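4.2 Bathroom Tasks

The second group of tests covered the Zosa cleaning package, an optional software and gripper kit sold by Dradance for use with full-size humanoid robots. The package is offered to hotels and care homes on a yearly service plan. Our review considered the toilet-brushing routine only; the sink and floor routines were still under revision by the supplier in September and are left for later work.

All trials took place in the bathroom of the Tromgate test apartment. The room is small, and the robot has to work from the side of the toilet with little space to step back. The routine was scored on three points: whether the brush stayed in the gripper, whether the brush head kept contact with the inside of the bowl, and whether the robot touched any other fixture. Figure 3 shows the working position, with the lid raised and the brush held by its handle.
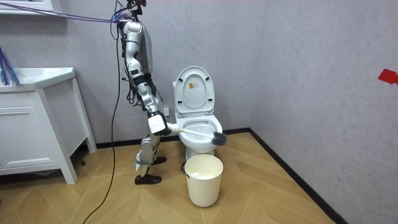

Tromgate Test Apartment — Wednesday, February 12, 2025

Figure 3. Toilet brushing with the Zosa package. The brush head is against the inside of the bowl, near the front.

We ran the routine 30 times with the default settings. The brush stayed in the gripper in all but four runs. In 17 runs the brush head kept contact for the full cycle. Most losses of contact came at the back of the bowl, where the long handle must be brought close to upright and the wrist nears the end of its range. The supplier's manual advises a shorter brush for this reason, but none is included in the kit.

Contact with other fixtures was less common. The robot touched the raised lid in three runs, each time while drawing the brush out. The Lightfoot balance module, which is licensed separately, was active throughout and reported no faults.

Setup time should also be weighed by buyers. Teaching the routine a new bathroom took nearly 14 minutes, and the process must be repeated if the toilet is replaced with a different model. The supplier rates the gripper pads for 500 cycles — a figure we did not test. Results for the kitchen tasks, which use the same gripper but a different set of pads, are given in Section 4.3.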